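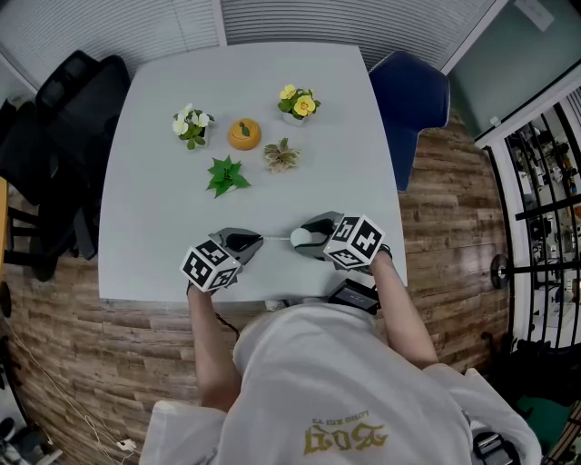

Every July the festival programs land, and every July I find the same sentence in them, moved from one film to another. The picture is "a searing look at ordinary people caught between belief and reality." I have seen more than 100 of these searing looks. Very few left a mark.

The one that set me off this time is *Hinstead*, a drama about a schoolteacher who goes back to her home town to organize the cannery workers and finds that her old friends have gone soft. The posters call it fearless. I'd like to know what it was supposed to be afraid of. The owner of the cannery is a brute in his first shot and a brute in his last. The workers are tired and noble. The teacher quotes her late father at them, and they put down their tools. Who in the audience was going to object?

I don't mind a film with a cause. I mind one that has picked its winner before the lights go down and then asks me to be impressed by the fight. Marijke Dewulf's script gives the other side exactly 2 scenes, and in one of them the man is eating. He chews a lot. We are meant to draw our own conclusions, and they have been drawn for us.

Compare *Panicker*, which came and went with hardly a review. It has a strike in it too, and a teacher of sorts, and it's a much clumsier piece of work. The sound is muddy and the middle sags badly. But there's a dinner in it where a father tells his son why he won't walk out with the rest, and he makes a good case, and the son has no answer and neither did I. I was annoyed with that father the whole way home. I'm still annoyed with him.

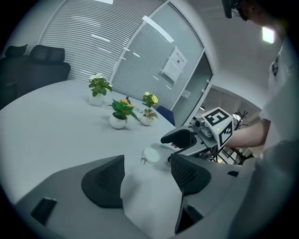 *Page last changed: 11th January*

I've been told I am asking too much of *Hinstead*, that it brings people in who would never sit through a lecture on labor law. Maybe so. The people sitting near me seemed to know the tune already. They clapped when the brute got his, and they clapped at the card with the closing quotation, and I doubt a single one of them had changed their mind about anything by the time they found their coats.

Then there are the prizes. It took 9 at Stastuvholm, including one for "courage," a category I can't explain and would scrap. Juries like a film that lets them vote for the subject. Try saying the camera work is dull and see how fast the talk turns to whether you care about cannery workers. I do. I also care whether a scene has been lit by someone who was awake.

The lead is good, I'll give them that. She has a way of stopping halfway through a line as if she'd heard how it sounds, and for those few seconds you can see a better film, one about a woman who suspects her speeches are for herself. Then the strings come in and she finishes the line.

Risix has the rights and is already talking up a follow-up, with the teacher running for office. They say it will be "even more relevant." I'd settle for 3 minutes in which I can't guess who is right. If they can manage that, I'll buy my own ticket and keep quiet about the strings.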